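Sorting small toys on the spare bed

The toy bin had reached the stage where finding one piece meant emptying all of it.

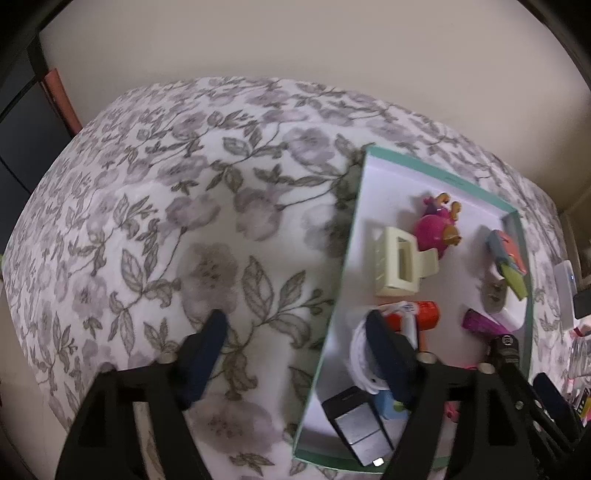

I do the sorting on fabric. On a hard floor small parts bounce and roll under the radiator, and a cloth stops them where they land. A floral print costs some time, as small pale parts get lost among the leaves, so nothing goes down loose. Everything goes into a shallow tray first. Box lids work well. The sides should be low enough to reach over flat-handed.

Figures come first, then accessories, then broken plastic. A part with no obvious owner gets 24 hours in the tray before it goes in the spares bag. I used to keep orphans for months – the bag weighed 178 g in March, and I never matched a thing from it.

For storage I tried the Hovland drawers and went back to Sorent boxes, the 1000 ml size. The 2000 ml version holds more, but the bottom layer never gets played with. Labels go on the short end, facing out.

Still to do: the Berberg train track, which has its own bin and two incompatible connector types. I will probably split it by connector and ignore color.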